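Motion Planning & Control > Bimanual setups
Thread: Planner keeps the carried cloth out of the collision model, wrist depth full of holes

gantry_left
Joined in August

I'm working on the software side of a two-arm bench cell and I need some opinions before I rewrite the wrong thing. The stack is the Storkow planner, with Kyei handling perception. Both arms share one world model. The arms move fine in free space. The trouble begins once one of them is near soft material next to a stand. The planner treats the stand legs as solid and the fabric as nothing, so it gives me paths that go straight through the cloth and then stop short when the force limit trips.

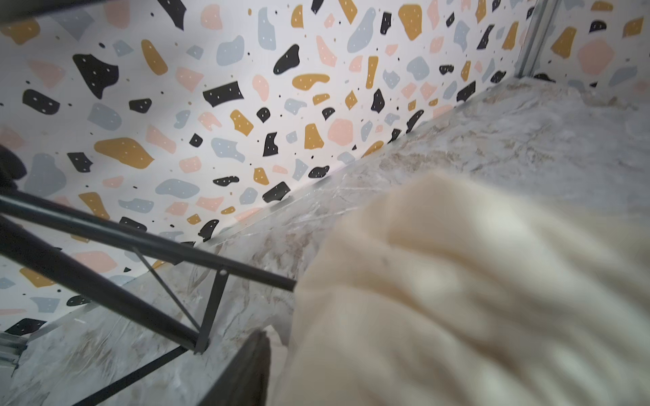 My first question is about the wrist depth stream. The filter drops any point closer than the near limit, and it drops thin geometry too if there aren't enough neighbors. That was fine on big boxes. With a slim black bar running right past a mound of fleece that fills the near corner of the view, I lose both, the bar to the neighbor test and the fleece to the near limit. The planner then gets a clean patch of wall and floor and believes it. I tried lowering the neighbor count to 2 and got speckle all over the marble sheet.

Second question is whether anyone runs cloth as an occupancy blob that follows the tool frame. I can attach a box to the gripper, but the box is wrong as soon as the arm tilts.

orbitcrank

Lowering the neighbor count is the wrong knob. You're asking a single view to decide what is noise. Keep the count where it was and hold points over time instead. We run Kyei with a voxel decay of 50 cycles and thin bars come through fine, as long as the arm moves a little before you plan.

gantry_left

I can try decay. My worry is that old fabric points hang around after the cloth has moved, and then the planner refuses to go anywhere near where it used to be.

orbitcrank

Then give them separate layers. Static stuff decays slowly, anything tagged soft decays fast. Your tagger doesn't have to be good. Color alone might get you most of the way if your cloth is always cream.

pl_hexnut

I disagree with that. Color tagging works until somebody changes the material and then you have a silent failure. I'd take the fixed camera as the authority for what is in the cell and use the wrist cameras only for the last bit of the approach. Can you post the fixed view?

gantry_left

Same cell, front view. Both arms are in the shared part of the workspace and the right one is holding a sandbag by the top. Planning for a case like this takes much longer than I want, because each arm's path gets checked against the full swept volume of the other. 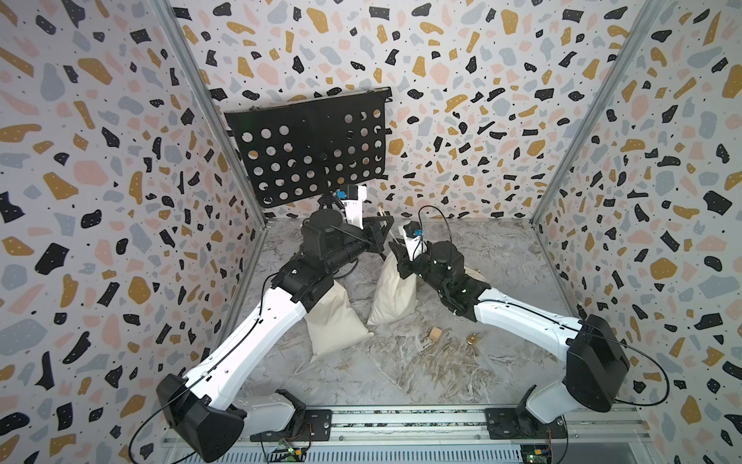

pl_hexnut wrote that the swept volume check is the real problem and the depth filter is a side issue. Storkow checks the whole sweep by default when two arms share a group. Split them into 2 groups, put a time parameter on each path and check them at matching times. You give up some safety if one arm is late, so you need a watchdog that stops both when the time error gets past a limit you pick.

gantry_left

I had one group because the docs say shared tasks need one group.

pl_hexnut

They do if both arms hold the same object. If each arm has its own job you can split. Switch back to one group for the handoff and accept the slow plan there.

tinwhistle_rt

I would not split. We did that at Illberg and spent a long time chasing stops that came from the watchdog and had nothing to do with a real conflict. Controller jitter was enough to set it off. One group and a cheaper collision model got us further. Replace the link meshes with capsules and see what the timing looks like before you touch the grouping.

pl_hexnut

What was your time error limit?

tinwhistle_rt

3 control cycles. Yes, that's tight. We were told to keep it there.

pl_hexnut

So the limit was the problem, and the split was okay.

tinwhistle_rt

Maybe. I'd still do the capsules first. It's a config change and you can undo it.

gantry_left

Update, 2nd March. Capsules are in. Planning is fast enough that I'm leaving the grouping alone for now. I also took orbitcrank's advice on separate layers, but the soft tag comes from the task script and not from color. The script already knows which step involves cloth, so it marks a region before the approach starts.

What I still don't have is a good answer for draped fabric. A bag keeps more or less one shape when it's lifted. A cloth hanging beside a stand doesn't, and the gripper has to be allowed to touch it while staying off the legs.

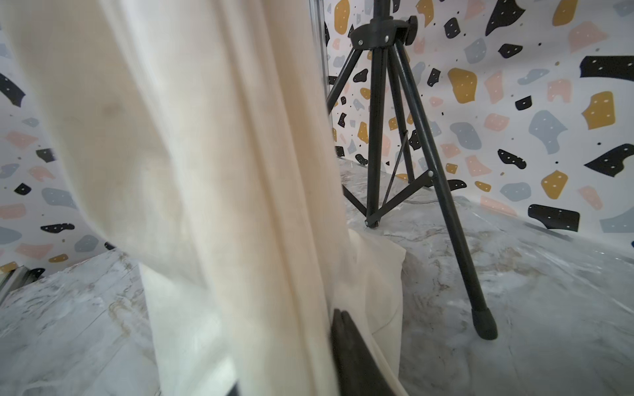

My current plan is two cost levels in the planner. Rigid points are forbidden. Soft points cost extra but can be crossed below a set speed, and the force limit gets raised a bit inside that region only. The Gernimberg branch of the planner has a cost layer that looks close to this, though I can't tell if it is evaluated per waypoint or along the whole segment. If it's per waypoint, a long segment could skip right over a thin leg.

orbitcrank

Per waypoint, last time I read the code. Set the maximum segment length shorter than your thinnest obstacle and it behaves.

tinwhistle_rt

Be careful raising the force limit. If the tool is pressing cloth against a leg, you won't know which one you're feeling. I'd lower the speed and leave the force alone.

gantry_left

Okay, leaving force where it is. I'll shorten the segments and post the config once it has run through the full task list.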